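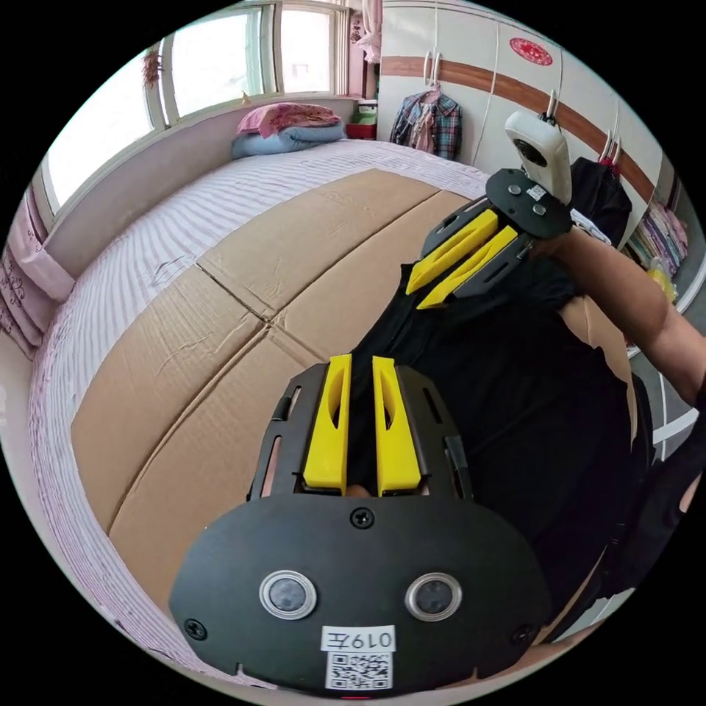 Cardboard on the bed for sorting jobs?

Clindow
Small bedroom, no table, so the bed is my work surface. I've started laying flattened cartons over the sheet when I sort or mend things. It keeps the grit off but the joins lift and small bits slide under. Anyone found a better way?
34 replies, showing most recent

Lobo
Packing tape along the seams, on the underside only. Put the folds so they run the same way and it will roll up for storage. I keep mine behind the wardrobe.

wuklow_2158
I'd skip cardboard altogether. Scuffed cartons shed fibres, and if they came from a shop storeroom you don't know what's been sitting on them. An old cotton tablecloth goes in the wash and costs a couple of dollars at the op shop.

Clindow
Tried a tablecloth. Anything heavier than a book sinks into the mattress and the lot rolls to the middle.

Grerkov
Same here. Cloth is fine for folding laundry, no good for anything with screws. Two layers of cardboard with the creases crossed is stiff enough for me – a fridge carton is best if you can get one.

wuklow_2158
Still wouldn't have it where I sleep. Sheet of thin ply then, cut to the width of the bed.

Lobo
And where does the ply live in a small bedroom? Cardboard goes in the recycling when it's had enough.

grerkov927
Check for staples before you put it on a good sheet. I pulled a thread in a striped one in January and it has never sat flat again.

Clindow
No staples in these. Will tape the undersides tonight and try a second layer crossways. Ply is out, I rent and I'm moving again in winter.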